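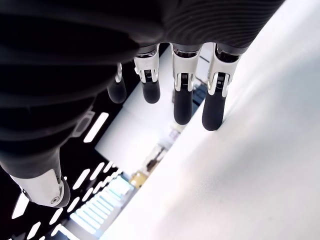

Black fingertips and silver joints, up close.

I keep a little jar of dry rice on the bench for my small screwdrivers, handles up, and it has saved me more crawling around on the floor than I can say! My neighbor Amparo Nieto got me started on it. Fill the jar 2 inches deep, no more, or the short ones sink right out of sight.

While you're tidying, wipe your pliers with a drop of sewing machine oil and work the jaws open and shut a few times (an old sock is fine for this, and you can keep the same one going for months). I do mine every March, along with the garden shears.

Sticky drawer? Rub a candle stub along the runners, both sides, then slide it in and out until it stops grumbling. Mine took 6 passes.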